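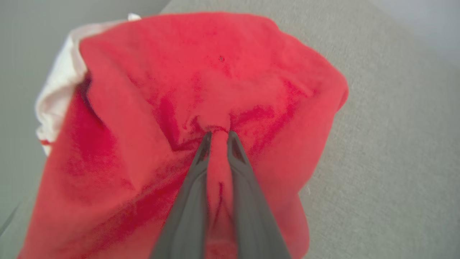 Gripper fingers closing on a fold of red cloth.

Akivum Oral Health Program: Interim Report to the Grindirero Fund
Prepared by Radoslava Ondrejka, program lead

1. Screening
Dental screening continued at both sites through October. The two teams examined 3163 adults, of whom 231 were referred to a periodontist for pocket depths of 5 mm or more. Referral letters now go out the same afternoon. The Šimko site was closed for part of the period while the compressor was replaced, and its share of the total is lower than planned.

2. Brushing instruction
Each participant receives a soft brush, interdental brushes in two sizes and a ten-minute session with a hygienist. Plaque scores are taken at entry and again at the second visit. Entry scores are complete. Second-visit scores are still being typed up from paper forms — Čestmír Jireš expects to finish in the next period — and no comparison is reported here.

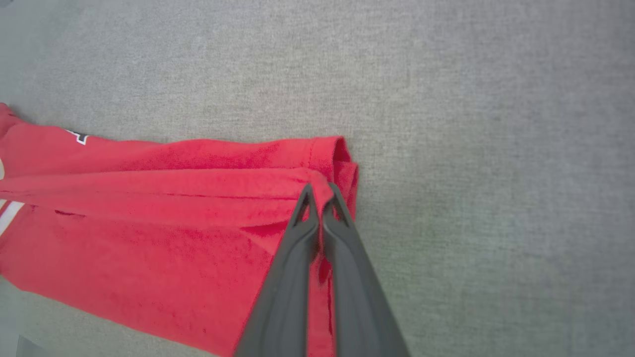
Red garment on a gray surface, held by the gripper.

3. Staffing and training
Vojtěch Lukáč joined as second hygienist at Šimko. Calibration between examiners was repeated after he started. Agreement on bleeding on probing was acceptable; agreement on recession was not, and the measuring protocol has been reworded (version 2, attached).

4. Supplies
The Ulaseo order arrived short by 11 cartons of interdental brushes. The supplier has credited the difference. Stock on hand covers the next period at the current rate of use.

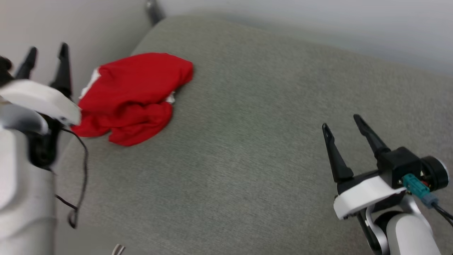 Crumpled red cloth on the gray cushion.

5. Budget
Spending is under plan on travel and over plan on sterilization pouches. We request approval to move the unspent travel money to consumables. No change to the total is requested.

6. Next period
Second-visit scoring at both sites. Recall letters to referred patients with no recorded appointment. Draft tables to Riku Honda for review before the final report.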